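Helmy Manipulation Challenge

The Helmy Manipulation Challenge is a student robotics competition in which teams train a robot arm to handle ordinary household items. It is run by the Helmy Robotics Club, a student group at Cemska Technical College, and is open to college teams and to high school clubs sponsored by a college. Entries are judged on tabletop tasks such as folding, sorting, and placing objects.

History

The club began as an evening class in arm control and became a registered student group two years later. Its early contests used wooden blocks and were won mostly by teams that wrote fixed motion programs. Soft items were added after several seasons in which nearly every entry cleared the block course, and the fixed programs did poorly with them. The rules were then rewritten to allow learned controllers, and the contest took its present name.

The most recent final was held in February 2024 in the college's east hall, with 35 teams entered. A smaller summer meet takes place each July and does not count toward the standings.

Format

Teams receive the task list eight weeks before the final. Each task is defined by a start condition, an end condition, and a time limit. The exact position of the objects is not given in advance. A team makes five attempts at each task, and the lowest score is dropped.

Tasks fall into two groups. The rigid group covers cups, boxes, and utensils. The soft group covers towels, rags, stuffed toys, and bags, and carries more points. Teams may enter either group or both, but only those entering both are eligible for the overall title.

Training data

Most teams now build their controllers from recorded human demonstrations. A student holds a gripper in each hand and carries out the task at a table, and the recorded movements are later used to train the arm. The club lends hand-held grippers to teams that do not have their own. Pairs are fitted with cube markers printed with black-and-white square patterns, which are used to track the position and angle of each hand.

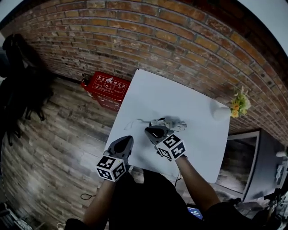 Shared data set

Demonstrations made with club equipment are added to a common pool that any registered team may use. Before the 2024 final the pool held 928 accepted recordings, of which 421 were of rigid items and 377 of cloth. The remainder were of mixed tasks. Recordings in which a marker is hidden for more than two seconds are rejected, as are those in which the object leaves the table.

Teams may add private recordings but must state how many they used. The Kellero team, winner of the soft group in 2024, reported using the common pool only.

Scoring

Each attempt is scored by two judges from the end state of the objects. Partial credit is given in the soft group, where a towel folded once instead of twice earns half the points. Touching the robot during an attempt ends it. Ties are broken by total time.

Awards

The overall winner receives the Orard Cup, named after the workshop building where the first class met. Separate certificates are given for each group and for the best written report.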